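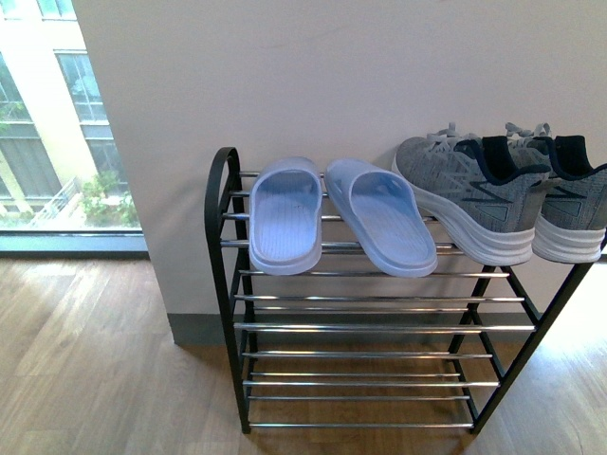
Slides and gray sneakers on the top tier, lower tiers empty.

Forums > Home Robots > Plandon Tidy Kit > Grasping and Placement

Plandon Tidy Kit: placing shoes on a rod rack instead of a flat shelf

Asked by Lucimara Figueiredo, 2018-01-04

I am evaluating the Plandon kit for a shoe-tidying task before my trial period ends. The rack is stepped, with a black metal frame and thin chrome rods in pairs. The stock "shelf" placement routine looks for a flat surface and rejects the rods about half the time. When it does accept a tier, the height estimate jumps between the rods and the floor behind them. Rubbery slides are the easy case. Knit sneakers with tied laces are harder, and the second one of a pair tends to get nudged. Is there a setting for this, or do I need the Pudis add-on?

Answer 1 (accepted)

You don't need the add-on. Define each tier by hand as a virtual plane through the tops of its two rods and turn off surface detection for that zone. Shiny rods give poor depth returns, and more so with sunlight on the floor beside them. Then set the release height to 9 mm and lower the approach speed to 40 mm/s. For sneakers, grip at the heel collar and stay off the laces. Place the far shoe of the pair first – the default order is nearest first. I ran 144 placements this way on a similar rack and had 3 drops, all on the top tier.

Answer 2

Pudis worked for me, but I only have flat shelves. Support was slow in September.

Answer 3

Same problem with the Moura base. Put a board across the rods.

Related questions
Plandon kit loses calibration after restart
Pudis add-on license on two machines
Moura base drifts on wood floors
Stoltinham wrist mount – bolt pattern?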